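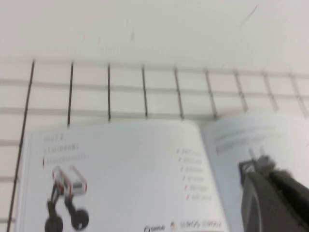
HUSTVILLE, August

Filed under: Paper & Thread, Beginner Projects

I get asked how to sew a little booklet more than anything else, usually by people who've bought a long-arm stapler and hated it (fair enough, mine lives in the shed). So I'm writing it out properly. It's called a pamphlet stitch, it takes three holes and a bit of thread, and you'll have it memorised by your second go. An open booklet in front of my wire grid still makes me ridiculously happy, and it all starts with this one stitch!

What to grab

Four sheets of A4 for the inside, which fold down to 16 pages. One sheet of heavier A4 for the cover. Waxed linen thread, a needle with a blunt-ish tip, an awl (or a drawing pin pushed into a cork, no shame in it), a bone folder if you have one and the back of a spoon if you don't. I use Lular thread in the mustard colour, but any strong thread dragged across a candle will do.

Folding

Fold each sheet on its own first. I know it's tempting to do the whole stack at once, but you get a fat, wonky spine and then you're cross with it forever. Short edge to short edge, line up the corners, hold them, then run the spoon along the crease from the middle outwards. Do the cover the same way. Tuck the sheets inside each other, tap the spine on the table, then tap the top edge so everything's sitting level.

Check your page order now if it's a printed booklet. Hedvika Vaněk taught me this stitch at one of her Sunday classes and made us all flick through twice before we were allowed near the awls. I thought she was being fussy. Then I sewed the recipes for my nan's birthday with the pavlova in the middle of the lamb.

Holes

Cut a strip of scrap paper the same height as the spine and fold it in half to find the middle. Mark that, then put another mark 3 cm in from each end. Open your booklet to the centre, lay the strip in the fold, and poke straight through all the layers at each mark. Aim for the crease itself. I rest mine in an open phone book, which dates me, but a folded towel works nicely too.

Sewing

Cut 54 cm of thread. No knot! Start on the inside and go out through the middle hole, leaving a tail as long as your hand. Come back in through the top hole. Now run down the inside, skipping straight past the middle, and go out through the bottom hole. Last one: back in through the middle.

You should have both ends on the inside. Make sure one sits on each side of that long stitch, pull them snug (along the spine, never straight up towards you, or the paper tears), and tie a reef knot over the top of it. Trim the tails to a centimetre or so.

If your pages poke out past the cover at the front, that's just creep from the folding. Steel ruler, fresh blade, a few light passes. I leave mine ragged half the time.

Want the knot and tails on the outside, with a bead or something on them? Start from the outside and do everything back to front. Same holes, same route.

Next month I'll do the five-hole version, once I've found where I put my good awl.

Related posts
Waxing your own thread on the stovetop
Ševčík cover card: is it worth the postage?
A concertina book from one sheet
What to do with 166 offcuts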